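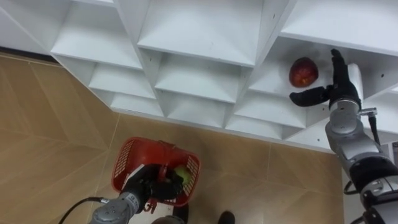

Fig. 1. Right hand at an upper cubby, left hand carrying the basket.

Print this page | E-mail this page
Posted in November by the Inskip open house team

Section 5. Running the Fruit Shelf for Visitors

Welcome to the part of the guide most of you turned to first. The fruit shelf is the demonstration our guests ask for by name, and with a little patience you'll have it running well before the doors open at Rutusach. Please read all the steps once before you touch anything — it saves a good deal of walking back and forth.

1. Set one piece of fruit to a cubby, and leave the other cubbies bare.

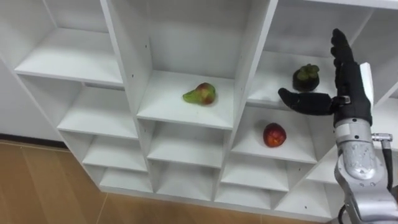
2. Keep each piece a little way back from the front edge of its shelf, so the fingers have room to come in around it. Then start the Flanex program and choose "Shelf, pick to basket."

NOTE: The program takes a couple of minutes to load. This is a nice time to say hello to your guests and let them ask their questions.

3. Show people where to stand. 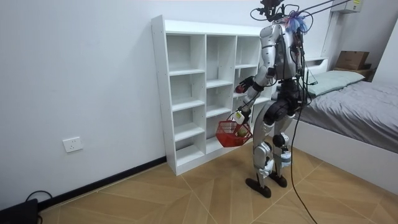 Guests love to come in close, and we're glad they do, but please hold them at least 5 feet back. Children usually do best in front of the grown-ups, where they can see. Walk the floor yourself before you wave anyone in, and look especially for the long black cable that runs down from the robot's back and across the floor, as it's easy to catch with a toe.

CAUTION: Stay clear of both arms whenever the program is running. Press Stop on the Horik pendant before reaching into the shelf.

4. Begin the first pick and let it go at its own pace.
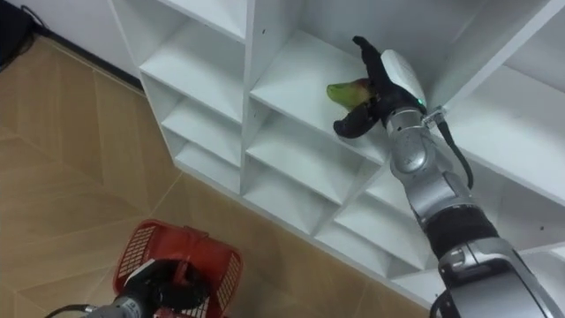

Talk your guests through it in plain words, and don't worry about filling every silence. Small fruit is worth a comment, as the hand can hide most of it. With a mango, for instance, folks may see only the green tip poking out past the black fingers, so tell them ahead of time what is on the shelf.

5. When the run is over, press Stop, empty the basket, and set up again from step 1. If the pendant shows code 855, restart the program and repeat step 2.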